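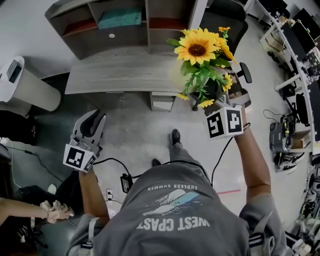
The Mill Children of Walus

Long ago, many children in the town of Walus did not go to school. They worked at the Prurklow cotton mill. Some were only 11 years old. They began before sunrise and swept the floors, carried thread and tied broken strands back together.

In July, the mill owners cut the children's pay. The children decided to strike. A strike is when workers agree to stop working until something is made fair.

On the first morning, 20 children stood outside the mill gate. By the end of the week there were 200 — and many of their parents had joined them. They carried signs and sang songs. The strike lasted three weeks.

The owners gave back the lost pay. Later, the town passed a rule that young children must attend school.

Words to Know
Mill: a building where machines make cloth or flour.
Wages: money paid for work.

Talk About It
What would you have written on your sign?

Text by Syafiqah Lau. Reviewed by Hagos Gashaw, Siregar Museum of Working Life.
Page updated Feb 22, 2018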